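Bean seedlings keep collapsing at the soil line, second sowing in a row

Posted by Bláthnaid Corrigan in Vegetables and Herbs

I have a raised bed, 8 feet long and about two feet deep front to back, on the east side of the house. It gets sun until early afternoon. I sowed bush beans in it once the tomatoes were in, and they came up fine, then over the next week most of them keeled over. The stem goes thin and brown right where it meets the soil and the top just lies down. The leaves still look green for a day after that.

I pulled the dead ones, waited a bit, and sowed again in the same place. Same result, except fewer of them even came up this time. When I dug around for the missing seeds I found some that were soft and smelled bad.

Other things that may matter:

The soil is bagged raised bed mix, two years old, topped up this spring with compost from the Wedstead yard. The compost was still a little warm when I got it.

I water every evening with the hose. The bed drains slowly at the north end and that end is worse.

Peppers and basil in the same bed look all right.

The seed is from last year's packet. I kept it in the garage.

I haven't seen any cut stems, so I don't think it is cutworms, but I have not gone out at night to look. Is the bed ruined for this year? It is June already and I would like to get at least one crop of beans. A neighbor told me to pour bleach water on it and I don't want to do that with the peppers in there.

Bastos

Damping off. Use cinnamon. I sprinkle it on everything and never have this problem.

Pindum

It does sound like damping off, which is a general name for several fungi and similar organisms that live in soil and attack seeds and young stems. The pinched brown stem at the soil line is typical, and so are the rotten seeds. Cutworms would leave a clean cut and you would find the top lying beside the stub.

I would not write off the bed. Peppers that are already up and woody at the base are mostly past the stage where this bothers them. Do not use bleach. It won't clean the soil to any useful depth and it can damage the roots of what is growing there.

Change the watering first. Evening watering every day on a bed that drains slowly keeps the surface wet all night. Water in the morning, and only when the soil is dry an inch down. Push your finger in and check the north end separately, as it may need water half as often as the rest.

Then look at the compost. If it was warm it may not have been finished. Unfinished compost holds a lot of water and feeds the same organisms that rot seeds. Rake the top couple of inches off the part where you want the beans and put it in a pile in the corner to finish. You can use it in the fall. Fork the bed lightly underneath and let it dry for several days before you sow.

For the north end, see whether the soil has settled below the level of the rest. Mine had, and water ran to it from the whole bed. I added soil until it was level and that was enough.

Test the old seed while you wait. A garage that gets hot is hard on bean seed, and weak seed sits in the ground longer and rots more easily. Wet a paper towel, wring it out, lay ten seeds on it, fold it over and put it in a plastic bag that is not sealed all the way. Keep it at room temperature. Look at it after five days and again after a week. If seven or more have a root, the seed is fine to use. If only three or four do, buy a new packet.

The other thing that works is to start the beans in paper cups and move them out when they have their first true leaves. People say beans hate to be transplanted, but they do all right if you don't disturb the roots. Poke several holes in the bottom of each cup, fill it with fresh seed starting mix, one seed per cup, an inch deep. Set them somewhere bright. When they are ready, tear the cup away over the hole and set the whole plug in. Don't leave them in the cups longer than two weeks or so.

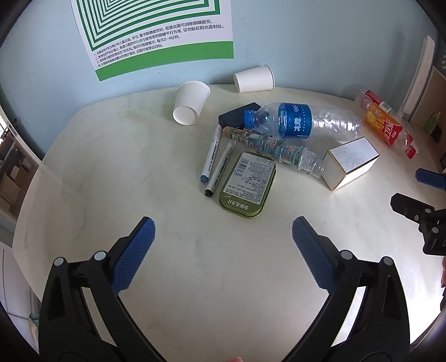

Plain white paper cups.

Space the plants four inches apart or a little more. Don't replace a plant that dies with a new seed in the same hole.

June is not too late. Most bush beans take under two months, so count back from your first frost date and you should see you have room.

Jundetti

Agree with most of that. I wouldn't bother with the cinnamon outdoors, it washes off the first time you water. I tried it in trays and could not tell any difference.

One thing to add. If you do buy new seed, wait for warm soil and sow a bit shallower than the packet says if your mix is heavy. I went from two inches to one and lost a lot fewer. Also rotate next year, put the beans where the peppers are now.

Related in Vegetables and Herbs

Pepper leaves curling but no bugs
How deep should a raised bed be for carrots
Holes in basil overnight
Can I save seed from bush beans grown next to pole beans
Compost pile not heating up
Cucumber flowers falling off

Contact us | Posting guidelines | Copyright, all posts belong to their authors | Back to top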